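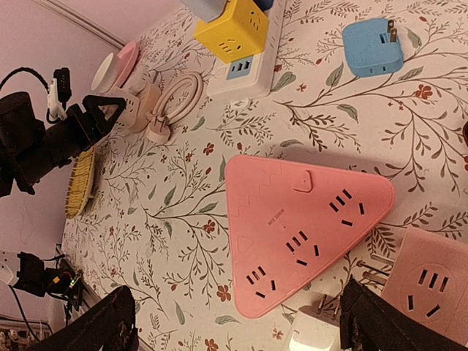 Stendport 264 relative humidity logger: notes for existing users
The Stendport 264 replaces the earlier Triver unit in January. Readings are stored at a fixed interval of six minutes, and capacity is sufficient for 48 days of continuous recording. The sensor sits behind a sintered filter, which should be replaced at each annual calibration.
Calibration
Units are supplied with a two-point certificate. Fleletti will continue to recalibrate Triver units – allow extra turnaround in January, when the humidity chamber is serviced.
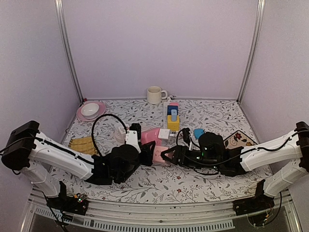 Placement and download
Mount the logger at mid-height, clear of supply air and exterior doors. Data is retrieved through the Vidmar dock, which reads one logger at a time and exports to CSV. Up to 50 loggers can be registered to a single site file.

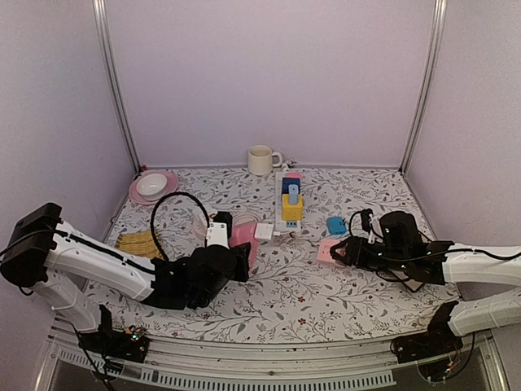 The dock draws its power from the mains adaptor supplied and has no internal battery. If supply is lost during a download, the logger retains its memory and the transfer must be restarted. A long power strip like the white one on the table is suitable, provided the dock adaptor seats fully and is not forced out of line by its neighbours. Firmware updates should be run from a dedicated wall outlet.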